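Fruit on the Plaid Cloth – Table Gallery, Page 4

The Mandemcombe market gets its fruit in on Tuesdays, and by evening a fair amount of it ends up on our dining table. This page continues the set Imelda Baluyot started in January. The earlier pages cover root vegetables, squashes and the long beans from the Dizon stall.

Most of what we buy is everyday fruit. The rest is whatever the stall has that week, usually sold loose or in 200 gram bags. We put it all out on the blue and tan cloth, mix the kinds together and sort it afterward. Prices change too often to list.

A few notes on keeping fruit, as people have asked. Apples go in the bottom drawer of the fridge, away from the greens. Tangerines are fine in a bowl for a week – longer in a cool room. Snake fruit should be eaten within a few days of buying, and the skin peels best if you pinch the pointed end first.

Page 4 has one picture. The bowls and baskets are on page 2.
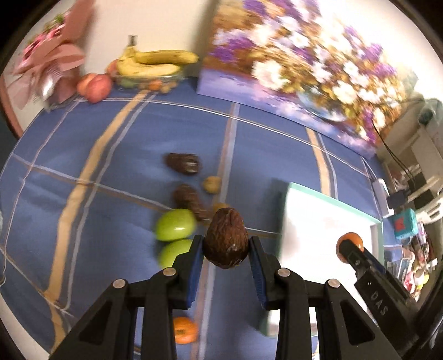 Green apples, a small tangerine and two scaly brown fruits that look like snake fruit, with a fuzzy brown oval one held over the plaid cloth. White board with the green border at right.

Next page: citrus, 12 pictures.

Gallery by Imelda Baluyot. Updated 2020-10-27.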